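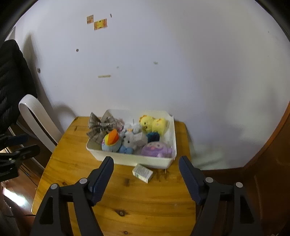 A morning at Savik: can machines tidy up a room yet?

In August I went to the open day of Savik, in Clunberg. I had read many articles about robots which fold the laundry and load the dishwasher, and I wanted to see with my own eyes how far this is. I work with warehouse software, so I am not a complete stranger to the subject, but a warehouse is an easy place. The boxes are all the same and they stay where you put them. A home is different.

The building is on the edge of the town, behind the old freight station. The bus from the center goes every 27 minutes, a strange interval which I could not explain to myself, and of course I missed one. When I arrived it was already past ten and the first group had gone in. I was given a paper badge and a cup of very strong coffee, and I joined the second group.

The tidying tables

The first room we saw was for tidying. The work there is simple to describe. Small things must go from a table into a bin, or out of the bin and back to the table, and this is done again and again. Much of it is done by people who hold a gripper in the hand. The gripper has two fingers with ribbed pads on the inside, and the person must do everything with these two fingers only.

I stayed a long time at a table with a white plastic bin full of soft toys. There was a yellow chick, a white cat in a light blue outfit, and a round one with a rainbow mane. In front of the bin lay a small white paper box. I thought the box would be the easy part, because it has flat sides and corners. The guide told us it is so only when the box lies in a good direction. If the long side is too wide for the opening, the hand has to turn first, and if you press too much the paper gives way.

The toys have the opposite problem. You can press a plush animal as much as you like and nothing bad happens. But where does one toy end and the next one begin? When they lie together in a bin, the fingers go in and often take a piece of two toys. A child solves this without thinking. For a machine it is still a serious question, and I was surprised how much time in the presentation went to it.

Visitors were allowed to try the hand gripper. I tried it too. After a few minutes I had a big respect for the people who do this every day, as the wrist gets tired quickly and you cannot feel what you are holding. You have to look all the time. I dropped a toy two times, and one of them rolled under a chair.

What the robot did alone

Next door there was an arm which worked without a person. It belongs to the project called Drostora, which is about tidying up in homes and in day care rooms. We were told that the arm had practiced on 600 recorded attempts for the task we would see, and that 400 of these were made in this same building.

The task was to put eight toys into a bin. On the first round the arm finished all of them, but slowly. It would stop above a toy, wait, move a little to the left, wait again. I could have cleaned the whole table in the time it needed for one. On the second round the guide put the toys closer together, and here it went less well. The arm took six and then made the same wrong movement several times at one corner, until somebody pressed the stop button. I liked that they showed us this round also. At some trade fairs you see only the good one.

A woman in our group asked if the arm knows when the job is finished. The answer was: mostly. There is a camera above the table, but a toy which has fallen on the floor is outside its view, and so for the machine the table is clean and all is well.

The shop-floor part

After a break we crossed the yard to the second hall, where Savik works together with Barrios, a company which packs spare parts for kitchens. I expected this part to be less interesting, but I was wrong. The machine there puts hinges into bags, closes the bags and lays them in a crate. It is quick and it does not hesitate. It has done this work for two winters already, and the people beside it did not even look up when it started.

The difference to the toy table is very clear when you see both on one morning. The hinge comes always from the same side. Nobody has thrown it there after playing. One of the operators explained that even so they must help when a new kind of bag arrives, for the new plastic sticks together — and then a human hand must separate the bags.

My impression

If the question is whether a machine can do a household chore, then I would say yes, one chore, on one table, with someone near the stop button. For the shop floor I would say yes already, when the parts are known and the light does not change too much. I would not buy a tidying robot for my own living room this year, and the people at Savik did not try to sell me one.

Practical notes for those who want to go: the visit is free but you have to register, and the groups are small. The tour takes the whole morning. Wear closed shoes, they do not let you into the second hall without. There is no canteen, but a bakery near the freight station has good cheese rolls until noon.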